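竹の集成材に使う接着剤と熱圧条件について、Endesariの技術責任者に話を聞いた。同社は竹のひき板を貼り合わせた板材を製造し、調理用品や家具の工場に納めている。取材は工場に隣接する試験室で行い、途中から原料の受け入れ場に移った。

最初に尋ねたのは、竹材の品質を決める工程はどこかという点である。回答は接着でも研削でもなく、乾燥だった。

「含水率が揃っていない材を貼れば、接着剤を何に替えても後で動きます。当社では貼り合わせ前の含水率の上限と下限を決め、外れたロットは乾燥室に戻します。戻す手間は大きいのですが、貼ってから反った板は直せません」

竹は稈の外側と内側で維管束の密度が異なる。外皮に近い側は繊維が詰まって硬く、内側に向かうほど柔組織が増える。同じ稈から取ったひき板でも、どの位置を使ったかによって収縮率に差が出る。同社では外皮と内皮を削り落とし、中間層だけを使う。歩留まりは下がるが、収縮の差は小さくなるという。

「削る厚さは工場ごとに考え方が違います。薄く削れば材は多く取れますが、外皮のワックス層が残ると接着剤が濡れません。剥離試験で落ちる試料を調べると、大半がそこです」

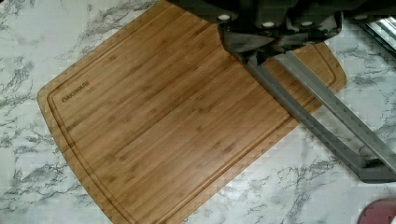
節の扱いについても聞いた。節の部分は繊維の走向が乱れ、隣り合うひき板の節が一列に並ぶと曲げ強度が落ちる。同社は配列の段階で節の位置をずらしている。以前は作業者の目視に任せていたが、現在は幅方向に隣接する材の節間距離に下限を設けた。数値は公表していない。

「見た目のために節を揃えてほしいという注文もあります。荷重のかからない用途なら受けますが、棚板では断ります」

話題は接着剤に移った。同社は水性の高分子系接着剤と、ホルムアルデヒド系樹脂の二系統を使い分けてきた。食品に触れる製品向けには前者を標準とする。耐水性の評価は、煮沸と乾燥を繰り返した後の剥離長さで行う。社内基準では6サイクルを課しており、顧客の指定がこれより緩い場合も条件は変えない。

「サイクルを減らすと、塗布量の不足が見えなくなります。2サイクルで合格した板が、その先で一気に開くことがある。早い段階の結果だけを見て塗布量を決めるのは危険です」

塗布後の放置時間も管理項目に入る。夏場は水分が早く抜けるため、ローラーを通してからプレスに入れるまでの許容時間を短く取る。試験室の壁には季節別の表が貼ってあり、室温と湿度の組み合わせで上限が決まる。表は毎年改訂するが、直近の改訂では湿度の低い側だけを変更した。

プレス圧については、高ければよいというものではないと釘を刺された。圧が過大だと接着剤が層の外に押し出され、接着層が痩せる。竹は木材より密度が高く、接着剤が浸透しにくいので、痩せた層はそのまま弱点になる。側圧と上下圧の比は製品の厚さで変える。

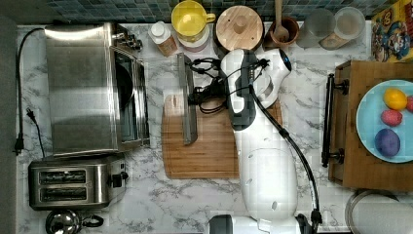 Sarbridge、12月

午後の取材は原料の受け入れ場で再開した。この時期は伐採直後の材が入る。でんぷん質の少ない時期に伐った竹は虫害が出にくいとされ、同社も年間の仕入れを冬季に寄せている。

「時期だけで安全とは言えません。伐ってから蒸煮までの日数が延びれば、冬の材でもカビは出ます。契約では伐採地から当社に届くまでの日数を縛っています」

主な仕入れ先はAlhassanの集荷場で、複数の竹林から出た材をここでまとめる。受け入れ検査では稈の直径、肉厚、曲がり、伐採年齢の表示を確認する。若い竹は含水率が高く、乾燥後の収縮が大きい。年齢の表示が信用できるかと尋ねると、節の色と稈の表面の粉で照合し、疑わしいものは切断面の密度を測ると答えた。

蒸煮の工程では、色の濃淡も決まる。圧力をかけて長く蒸すと糖分が変化し、材は褐色になる。炭化色と呼ばれる仕上げで、染料は使わない。ただし処理を強めるほど曲げ強度と硬さは低下する。

「濃い色のほうが丈夫そうに見えるのか、強度の必要な部位に炭化色を指定されることがあります。データを渡して、淡い色に変えてもらうか、厚さを増やしてもらいます」 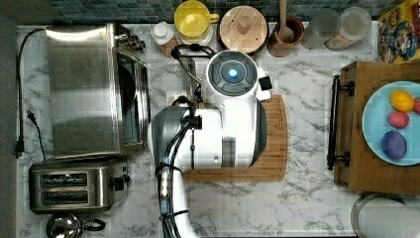

竹の集成材のまな板。角を丸く仕上げたもの。

表面仕上げの話では、油と塗膜の違いに時間が割かれた。塗膜は初期の耐水性に優れるが、刃物の傷が入った箇所から水が回り、縁から浮く。油仕上げは耐水性で劣るものの、使用者が塗り直せる。同社は食品用途の板について、塗膜仕上げの受注をやめている。

返品の分析も見せてもらった。直近の調査では、割れを理由に戻った板40枚を切断し、破断の位置を分類した。接着層で開いたものより、ひき板の内部で繊維に沿って割れたもののほうが多かった。技術責任者はこの結果を、接着の問題ではなく使用環境の問題と読んでいる。

「片面だけが濡れた状態で長く置かれた板に典型的な割れ方です。濡れた面が伸び、乾いた面が引っ張られる。洗った後に立てて両面を乾かせば、応力は大きく減ります。食器洗い機の乾燥工程は、竹にとって過酷です」

溝加工をした板については、溝の底が薄くなるため割れの起点になりうるという。対策は溝の断面形状で、底を角にせず円弧にする。刃物の摩耗が進むと円弧が崩れるので、加工数で交換時期を管理している。 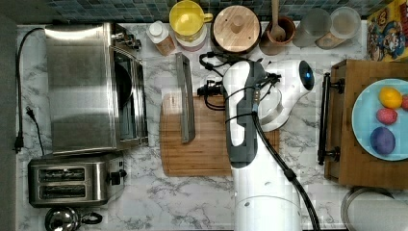 規格と今後の課題

竹集成材には、木材の規格を準用している試験項目が残る。技術責任者が問題視するのは曲げ試験の試験片寸法で、竹では節を含むかどうかで値が大きく変わるにもかかわらず、採取位置の指定がない場合がある。同社は節を含む試験片と含まない試験片を分け、両方の値を報告書に載せている。

「片方だけなら、いくらでも良い数字が出せます。比較表を作る側には、試験片の取り方まで書いてほしい」

現在進めているのは、Jelusmontと呼ぶ社内の開発計画である。ひき板に加工せず、稈を解繊して束のまま樹脂を含浸し、高圧で固める。外皮に近い部分まで使えるため歩留まりは上がるが、密度が高くなりすぎて通常の木工用刃物では加工が難しい。床材と屋外用の部材を想定しており、調理用品への転用予定はない。

屋外暴露試験の途中経過も尋ねた。厚さ方向の膨張は端部に集中し、木口を封止した試料では小さい。封止材の選定が次の段階になる。暴露の期間が足りないとして、数値の提供は受けられなかった。

端材の用途は燃料が中心で、乾燥室のボイラーに回している。研削粉は粒径が細かく、集塵配管の中に溜まると着火の危険があるため、配管の清掃は操業停止日を待たずに行う。プレス機の熱源を電気に替える案も検討したが、端材の処分先がなくなるとの理由で見送られている。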